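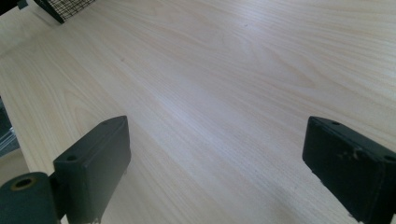 Wiping down and finger checks between sessions - what's your rule?

benchrat_71
We've been writing up a house standard for our hand-held gripper work and I'd like to hear what other people do before I send it round. Right now we have a one-page sheet that says "start from a clean table and sound fingers" and everybody reads that differently. One person on my team wipes the table after every task. Another one wipes it on Monday and calls it good until Friday.

My draft says: wipe the table before each block of recordings, open the fingers all the way, look at both inside faces, check the screws, write it in the log. Two minutes tops. The part I can't settle is scuffs. Ours are dark fingers and once the coating starts to go you get these light tan patches on the face. Do you swap at the first scuff or leave it till it affects grip?

Pierina Monti
Hi! I wrote the sheet we use at Drisum so I have opinions, sorry in advance. We don't swap for color. We swap if you can feel an edge with a fingernail, or if a finger rocks when you push on it. We tried a "no visible wear" rule for a while and went through 18 sets in a summer, which made me very unpopular with whoever signs for parts.

What I would add to your draft is a still of the open gripper over the bare part of the table, at the start of each block. You'll want it later when somebody asks if a mark was already there.

tolstack
Disagree on the wear thing. If your policy is learning from what the camera sees, then a finger with a big pale patch on it looks different from a finger without one. You've changed the picture halfway through the set. I'd swap early or at least swap both together.

Pierina Monti
Sure, but fingers in the field get scuffed too. If all my recordings have perfect black fingers, then I've got a problem the first week somebody uses the thing. I'd rather have the wear in there and have it logged. Swapping both together I agree with 100%, never mix an old one and a new one.

tolstack
Logged, fine. Nobody logs though. I went through 77 session notes from our Noltuvau job and the finger condition box was filled in on almost 18 of them. The rest just blank.

benchrat_71
Ouch. OK so maybe the box should be required, like you can't start the session till it's filled in?

mags_on_mill
Please don't. We did that and everyone typed "ok" 70 times. You get a full column and no information. Make them pick from a short list - clean, scuffed, edge you can feel, loose - and have someone else spot check now and then.

Also, different subject, what do people do about glare? We have a pale wood-look top and the overhead light puts a white smear right across the middle where the grain washes out. Our standard says "even lighting" and that's all it says.

tolstack
Turn the table or move the lamp. We wrote "no bright patch between the fingers at the start position" and it's the only lighting rule anyone follows, I think because you can check it by looking at the preview for one second.

Pierina Monti
Hmm, I'd be careful with that one. Same argument as the scuffs! Real kitchens have glare. We let it vary between blocks but not within a block, and the lamp position goes in the notes.

mags_on_mill
That works for me, I can sell "don't touch the lamp during a block" to my crew. What about stuff left at the edges of the table? Pellegrini's checklist has everything off, full stop, and we never manage it.

benchrat_71
We say anything not part of the task stays out of the reach area, and if it's at the corner it stays put for the whole block. Nobody has complained yet. Well, one guy.

Updated draft then: wipe, open, look, pick from the list, start still, lamp and clutter don't move till the block is over, fingers changed in pairs. Fingernail test for the swap, with tolstack's objection written in as a note so he quits messaging me - kidding. I'll run it with both crews for two weeks and post the log column, blanks and all.

tolstack
Put my name on the note.

Duvico Forum | Contact the moderators | © July 2020 | Back to top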